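Skimivdale Flood Gauge Readings: README

What this is

A table of river levels and storm notes from Skimivdale, a town that sits in the bend of the Saltus River and is surprised by it every few years. The readings were taken by hand, from painted staff gauges, by people standing in the rain. Please keep that in mind before you fit anything with more than two parameters.

The set has 642 readings from 20 gauges. Of these, 171 were taken during a declared flood watch or warning. The rest are ordinary days, when the river did nothing and somebody wrote that down.

Files

readings.csv has one row per reading
gauges.csv has one row per gauge, with its zero point and the bank it stands on
storms.csv lists the named and unnamed storms, with start and end times
notes.txt is everything that didn't fit in a column, and is the best part

Columns in readings.csv

gauge_id: two letters and a number. PR is the Proltitz Road side, YU is the Yu Bridge side.
time_local: local time, 24-hour clock. Daylight saving is handled the way the observer handled it. Check notes.txt.
level_in: inches above gauge zero. Negative values are real. Gauge PR4 was installed by an optimist.
condition: calm, rising, falling, or "yikes". We kept "yikes" because it was used consistently and tracks the fast rises better than "rising" does.
observer: initials only.

How the readings were taken

Observers read the gauge at 7 a.m. and 6 p.m., and hourly during a warning if they could reach it safely. Levels were called in or written on cards. Zhenhua Jiang typed up the cards, and Lanying Duan checked every row against the original. Where they disagreed, the card was pulled again and Mayu Arai decided. She sided with the card every time, including the one that says the river was "up to the second duck."

Gauge faces collect silt and algae after high water, and a dirty face reads low. Observers were asked to brush the face before reading and to mark the card with a B once they had. Rows with a B are flagged in the column brushed. Blank means the observer didn't say, so don't read it as a no.
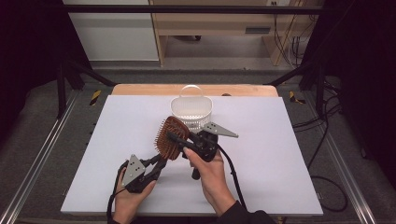

Known problems

YU2 was knocked about by a floating picnic table during the June storm and leaned for nine days. Those rows are flagged "tilt" and have not been corrected. We tried a correction and liked the data less afterward.

Levels above 96 inches are estimates, as that is where the paint stops.

Coverage is thin overnight. Peaks between midnight and 5 a.m. are probably missed, and the Saltus prefers to peak between midnight and 5 a.m.

PR7 and PR8 were swapped in an early version of gauges.csv. If your file has PR8 upstream of the mill, download it again.

What it's good for

Comparing storms with each other, checking a local model against something that got wet, and teaching. It is not suitable for setting insurance rates, settling arguments over fences, or deciding whether to drive across Yu Bridge. For that last one, the answer is to wait.

Reuse

Free to use with credit to the Skimivdale gauge readers. If you find an error, write to Xiaoyan Tian with the gauge ID and the time. Snædís Nørgaard keeps the paper cards, about 500 of them, in a filing cabinet on the second floor — a location chosen after the first floor had its turn.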